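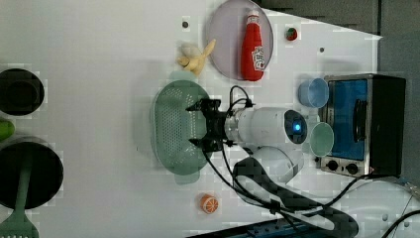

Unit 5: Portioning and Plate Waste in Institutional Kitchens
Handout for the Sulcombe catering certificate. Instructor: Damilola Olatunji. Lab sections: Musa Yusuf.

5.1 Terms
Edible portion (EP) is the weight of a food as served. As-purchased weight (AP) is the weight as delivered, including peel, bone, stem and packing liquid. Yield is EP divided by AP. Yield is always stated for a given method of trimming, and a yield taken from hand peeling should not be applied to machine peeling.

Plate waste is food that was served and not eaten. Trim, spoilage and overproduction are recorded separately. Students often enter peel left on a tray as plate waste. It is trim, even when the diner did the peeling.

5.2 Ordering
AP required = (portion weight x number of portions) / yield

Worked case: 18 portions of 5 oz each, yield 0.75.
EP = 90 oz. AP = 90 / 0.75 = 120 oz, or 7.5 lb.
Round up to the pack size, never down. Carry the surplus to the stock sheet on the same line.

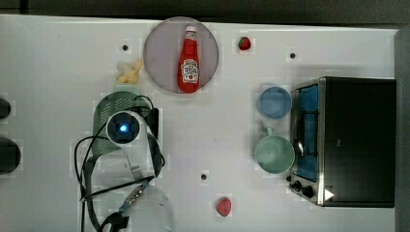

Condiments are left out of the portion weight unless the kitchen adds them before service. Self-serve sauces are charged to the meal as a flat rate. The Ross sheet has a column for this; the older Stenard sheet does not, and the rate has to be written in by hand.

5.3 Weighing returns
Tare each container before the shift and mark the tare on the rim. Drain liquids first - soup and drinks go by volume, on the second page. Weigh returns by food group, then divide by the weight served in that group. A single meal service is too short for a reliable figure. The Storulholm exercise uses 16 services, with the first two dropped as practice. 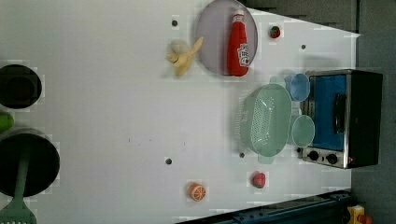 Fig. 5.1. Toy food and dishes on a white tabletop, with a ketchup bottle lying across the plate.

5.4 Problems
Redo the case in 5.2 with a yield of 0.60. Then find the AP cost per portion at $1.20 per pound. Show units at each step. Bring the completed sheet to lab in October.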